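Bench Technician, Desktop Refurbishment (full time)

Drillham site, day shift

Bendeck takes in retired office desktops from employers and school districts, tests them, repairs what is worth repairing, and sells them with a one-year warranty. The Drillham bench is adding one technician to a team of seven. The position reports to Freya Haworth, bench lead.

Duties

Intake inspection, power-on test, and fault logging for each unit. Memory, storage, and power supply replacement. Removal of heat sinks, cleaning of mating surfaces, application of new thermal compound, and a load test before release. BIOS updates and drive erasure to the written procedure. Each unit is tracked by serial number in Vashisht, our inventory system, and the record must be closed before the unit leaves the bench.

The normal target is 16 completed units per shift. Units with board-level faults are set aside for the repair cell and do not count toward the target. 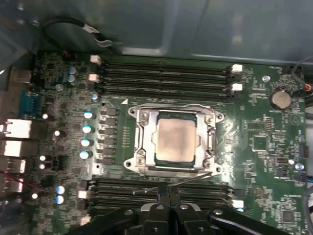

Zawadi Nyaga would add that the target matters less in the first month than the paperwork does, and that a technician who finishes nine units with complete records is doing better than one who finishes twenty and leaves the temperature field blank. New hires work from the printed checklist until the bench lead signs them off, usually after 68 units.

Requirements

One year of paid experience in desktop or server hardware repair, or a completed certificate program in electronics or computer service. Ability to identify common socket and memory types without a reference. Familiarity with ESD precautions; wrist straps are worn at all stations. Ability to lift 40 pounds and stand for up to two hours at a time. Readable written notes.

Experience with soldering is useful but is not required for this position. Laptop repair is handled at a separate bench.

Pay and hours

Hourly, paid every two weeks. The rate depends on experience and is stated in the first phone call. Shift is 7:00 a.m. to 3:30 p.m. with a half-hour unpaid lunch. Overtime is offered in July, when school equipment arrives, and is optional. Safety shoes are reimbursed once a year.

How to apply

Submit a résumé through the Ustamico applicant page, reference number 174. Include a short description of one hardware fault you diagnosed, the steps taken, and the part replaced. Cover letters are not needed. Applicants selected for interview will complete a 40-minute practical test at the Drillham site. Tools are supplied.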